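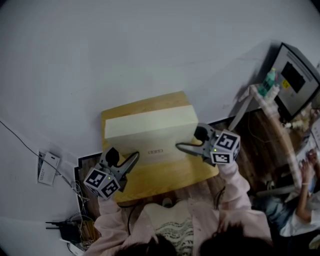 nisharawat
Box lifting, two hand-held grippers, day 5. We've got 266 good demos and my wrists have resigned. How many before the policy stops dithering?

flikarik
2,000. Sorry.

Deepak Nishad
Rubbish. 266 is plenty if you vary where the box starts. I'd bin the grippers and teleoperate the real arms.

nisharawat
Tried that on Tuesday. 14 demos in an afternoon, most of them me apologising to the box.

flikarik
Deepak hasn't met your arms.

Deepak Nishad
Mine lag too. At least they can reach whatever I've shown them.

nisharawat
Fine, I'll move the box about first.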